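"It kept reaching for parts that weren't there"

An interview with the cell technician at Gramano, September 1, 2026 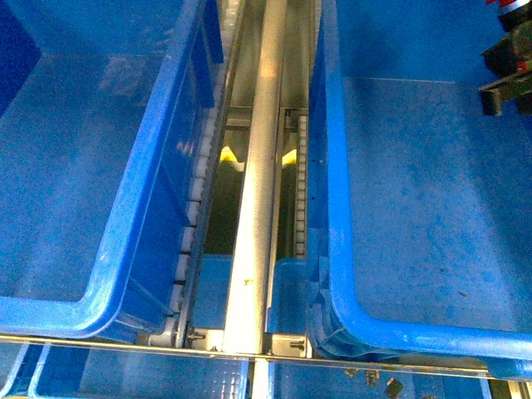
The picking cell at Gramano, with the gripper over the right-hand crate.

The fault first showed up in March. The robot would go down into the right-hand crate, close its fingers and come up with nothing, then report a good pick.

"We had 133 of those before anyone pulled the log," says the technician who looks after the cell. "The order count was wrong at the packing end, so that's where people looked first."

The vision software, supplied by Alleo, was treating marks on the crate floor as parts. Scuffs and specks build up with use, and the threshold had been set on new crates. That accounted for the reaching. The false reports came from the finger sensor, which had drifted and read closed fingers as a held part.

"Two faults, and each one hid the other," the technician says. "Lustura sent an engineer who changed the sensor, and the picks were still bad, so we thought the new sensor was bad too."

There was a safety matter as well. On one attempt the gripper pressed into the floor of a crate for nearly 5 seconds before the arm stopped. The force limit had been raised during commissioning and never put back. The site manager had the cell locked off for 9 days while every limit was checked.

The cell now stops after 2 empty picks in a row – it used to carry on until the end of the batch. Worn crates go to the Ezzat line, where the work is done by hand.

"I'd still like a scale under the crates," the technician says. "I've asked for one."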